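Forums > Exterior > Windows and Doors > Storm windows over old double-hungs

Print this thread | E-mail this thread

**ulard_side** wrote:
House has 14 original double-hung windows, all single pane, weights and cords still in place. I got a quote from Droltell to pull every one of them and put in vinyl inserts. Before I sign I'd like to hear from anyone who kept the old sash and put exterior storms over them. Main complaint is rattling and cold air at the meeting rail. Four of the sills on the north side are soft at the corners. The rest are solid.

Second question is the bathroom window. I want light but no view in. Ribbed panel or frosted film?

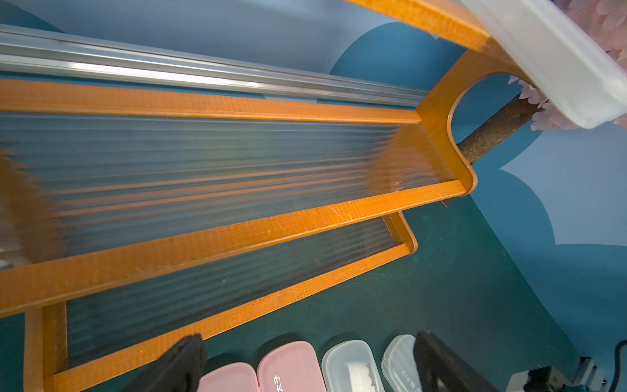

Shelf with a ribbed, see-through panel

**paintedshut** wrote:
Keep them. Fix the sills first, then weatherstrip, then storms, in that order. I did mine over two summers. Spring bronze in the side channels and a bulb strip at the meeting rail stopped the rattle before the storms even went on.

For the bathroom, ribbed. Run the ribs vertical. Film peels at the corners after a few years of showers.

**Token** wrote:
I'll disagree with that. I had the same setup, spent two years of weekends on it, and the upstairs was still drafty. Went to inserts and I'm happy with them. You lose a little glass on each side but they tilt in for washing and I never have to get on a ladder.

Film is fine too if you clean the glass properly first. Mine has been up nine years.

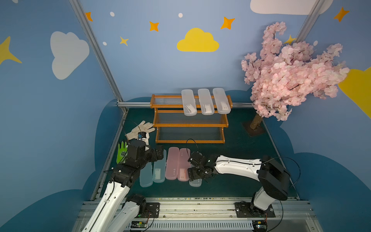
Two arms at the table, glove on the left

**paintedshut** wrote:
Token, did you seal the weight pockets? Most of the draft in an old window comes through there and around the casing. If those were left open, new sash in the same hole picks up the credit for whatever the installer foamed.

**Token** wrote:
No, the pockets were open. The installer filled them. So maybe you have a point, but it was one job done in two days and I didn't have to strip any paint.

**ulard_side** wrote:
The pockets here are open as well. I had the stop off one window in April and could feel air on my hand.

How bad does a sill have to be before it gets replaced and not patched? I can push a screwdriver in at the corners and it stops before it reaches the middle.

**kerf9** wrote:
If it stops, patch it. Dig out everything soft, let it dry out, consolidant, then epoxy. If the screwdriver goes in under the jamb you have a bigger job and the whole sill should come out. Check the slope while you're there. A flat sill holds water and the patch will fail along the edge.

Wear gloves when you mix the epoxy. Nitrile, not knit. It soaks straight through knit ones.
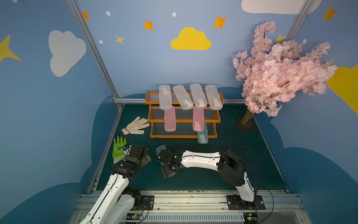 Photo: kerf9

Also, don't caulk the bottom of the storm frame. The weep holes have to stay open. I have seen plenty of sills rot behind good storms for that reason alone.

**ulard_side** wrote:
OK. Got a second price today, 2020-07-16, from Kwiatkowski. They will repair the four bad sills, rope all the windows and weatherstrip. Storms are extra. Without the storms it's $1000 under the Droltell number. With them it comes out higher.

**Token** wrote:
Then you're paying more to keep old windows. I wouldn't.

**paintedshut** wrote:
I would. You can put the storms up yourself. Measure each opening in three places both ways and order to the smallest. Old openings are never square.
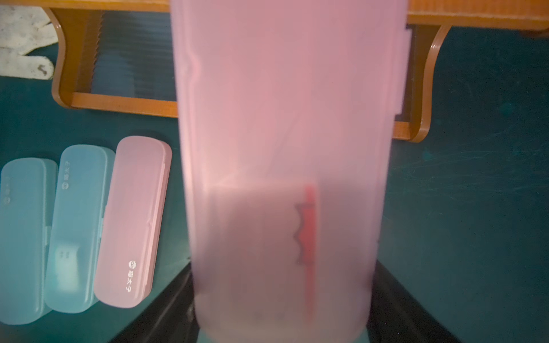

Order one first and hang it before you buy the rest. If you got the depth of the stop wrong you'd like to find out on one window. Prime the back side of any new trim too, including the cut ends.

**ulard_side** wrote:
Going with Kwiatkowski for the sills and the ropes. I'll order one storm for the north side and see how it fits. Ribbed panel for the bathroom.

**kerf9** wrote:
Ask them what they use for cord. Cotton core, braided, and not the clothesline stuff.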